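4.2 Collection sessions

Demonstrations were recorded by the seven students of the Hornulville course, working in pairs at a single table. One student held the two hand-held grippers and folded; the other reset the cloth, kept the log and offered advice, which was not always requested. The target was 2,000 folds by the end of June. We reached it, though the log shows enthusiasm peaking well before the first 200.

Each trial began with the cloth crumpled. The protocol asked for a "random" crumple, a word the students took in different directions. Nawal Berrada dropped the cloth from shoulder height. Iida Sjöberg arranged hers with some care, and the policy trained on her trials alone learned to fold a crumple that occurs only when Iida Sjöberg is in charge of it.

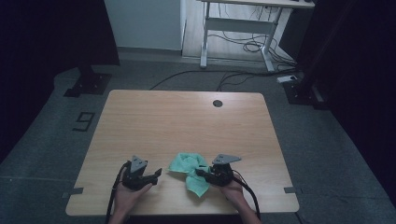 Operators were told to keep both grippers over the tabletop and to move at a speed they could sustain for an hour. The second instruction was followed mainly after lunch. We discarded trials in which the cloth ended up on the floor or the operator stopped to argue with the log keeper. The second category was the larger.

Figure 3. A trial in progress, with a hand-held gripper in each hand and the green cloth between them.

After cleaning, around 1,000 trials remained for training. Veikko Tikkanen checked the fold labels by hand and found that the class had been using two definitions of "folded." We kept the stricter one, at a cost to the success rates in Section 5 and to morale.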